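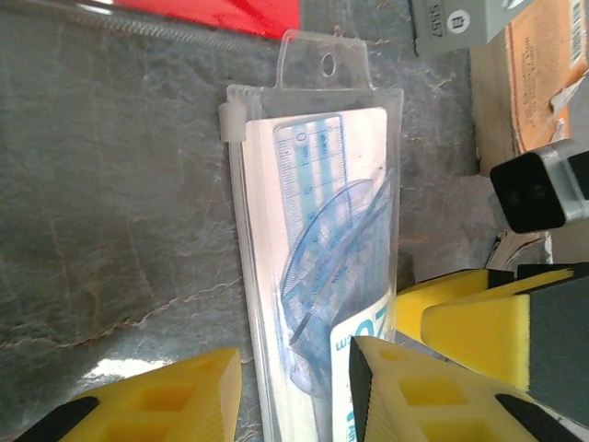 # About us

Emorgate is a small research group that teaches robots to handle the sort of everyday things most of us pick up without a second thought. We began as two desks at the end of a corridor, and although we have spread into three rooms since then (and a cupboard we are rather fond of), we still eat lunch together and we still argue about packaging.

Packaging is what we are best known for, so we may as well start there. A lot of good work in robot grasping has been done with mugs, blocks and tins, which are lovely to work with because a camera can see them properly and they stay the same shape when you squeeze them. Shops and warehouses are full of things that are much less obliging. Think of clear sleeves, see-through rulers and protractors, blister packs, zip bags and anything else that shines. A depth camera looks at one of these and very often reports the table underneath, or a hole, or nothing much at all, and the robot closes its fingers in the wrong place.

## Florlow, our method

Our answer is called Florlow, and it grew out of a stubborn afternoon that Yasaman Dehghan spent watching glare slide about on a bag of pencils. She noticed that the reflections moved one way as the wrist camera came closer while the edges of the bag moved another, and she wondered whether the robot could use the difference. Florlow does just that. As the arm comes down it takes 16 short looks from slightly different heights, sets aside whatever behaves like a reflection, and builds its idea of the object from what is left. Soft fingers look after the last few millimetres, where even our best guess tends to be a little out.

We tested it over 3,114 grasps on stationery, toiletries and small hardware in clear packs. Compared with our older single-look method, dropped packs fell by almost half, and we were so pleased that Thongchai Suksawat baked a cake. Very thin empty sleeves lying flat on a dark surface still beat us more often than we would like, and two arms sharing one pack is a problem we have only begun to nibble at. Both are written up in our notes, failures included, and we are always glad to hear from anyone who has had better luck!

## Who we are

Nima Rahimi leads the group and built the first version of our test bench. Yasaman looks after Florlow and everything to do with seeing. Thongchai designs and casts the fingers, and Zoi Karras runs the trials and keeps the object library in good order, down to the last barcode.

## Come and visit

We open the lab to visitors on Thursday afternoons, and school groups of up to 20 are very welcome. Please write to Zoi first, and do bring along any awkward packets you have at home.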